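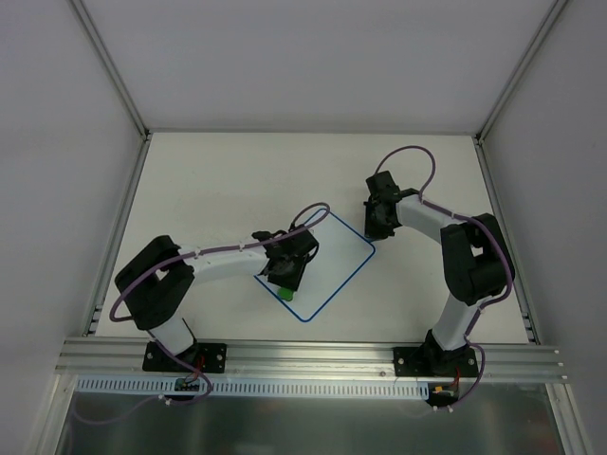
A two-arm cell with the blue-bordered board on the table and a small green object at its edge, under the left gripper.

Skurcombe (method)

Skurcombe is a way of teaching a pair of robot arms to share one job without a boss program telling each of them when to move. I've been tinkering with it long enough that the wiki folks asked me to write the entry, so you're getting it in my voice, sorry to anyone who likes their encyclopedias dry. The short version: each arm learns its own motions from human demonstrations, and a small extra piece of software, called the handoff model, learns when one arm should wait for the other.

Background

Most two-arm learning systems treat both arms as one big machine. You feed in the camera view and all the joint positions, and one model spits out commands for everything at once. That works fine, but it's hungry. If the left arm learns something new, you usually have to collect fresh demonstrations for the right arm too, even when the right arm's part hasn't changed a bit. Suryani Yeoh got tired of this while working on the Menon project and started asking whether the arms could be trained apart and introduced to each other later. Her first write-up is mostly a list of things that went wrong, and I still think it's the best thing to read if you want to get started.

How it works

Training happens in 2 stages. In the first, a person steers one arm at a time through its part of the task while the other arm stays parked. So the left arm might learn to pick something small off the edge of a board, and the right arm might learn to press down on the opposite corner so the board doesn't slide. Each arm ends up with its own model, and neither one has any idea that the other exists.

In the second stage both models run together and the person only does one thing: hold a pedal. Pedal down means "right arm, wait," pedal up means go ahead (there's a second pedal for the left). The handoff model watches the camera and learns to predict the pedals. That's all it does! It never touches the joints, and it can't make an arm go anywhere. It can only slow an arm or stop it.

I love this part because pedal data is so cheap. Steering an arm well takes practice and your shoulders hate you afterward. Pressing a pedal takes a minute to learn, and you can do it sitting down with a coffee.

The board task

The usual test is the board task, which came out of the Fadwood benchmark. A flat board lies on the table, turned at an angle, and a small object is placed at or near the border. One arm has to remove the object while the other steadies the board. The angle changes between trials, and so does the side the object starts on, so the arms can't just memorize one path. It looks easy until you watch both grippers head for the same corner.

Results

In Yeoh's January trials, Skurcombe finished the board task in 90 percent of attempts. Most of the failures were what she calls "politeness stalls," where each arm waits for the other and the whole thing sits there – very well-mannered, totally useless. Adding a short timer that lets one arm go first cleared up many of them, though it's a bit of a hack and she says so herself.

Sutrisno Sutanto later rebuilt the method on top of Dredico, his motion library, and found that the arms' own models could be swapped out without retraining the handoff model, as long as the new motions took a similar path. When the path changed a lot, the timing fell apart. I've seen the same thing on my own setup.

Limits and criticism

The big complaint is that waiting is the only kind of teamwork Skurcombe knows. Two arms lifting a heavy tray have to move together the entire time, and a stop-and-go signal can't help with that. Fair enough. There's also an open argument over whether the pedal presses differ too much from person to person. My own are always late, and a model trained on them is late too.

See also: Dredico, Fadwood benchmark, Menon project

Last edited 3/3/25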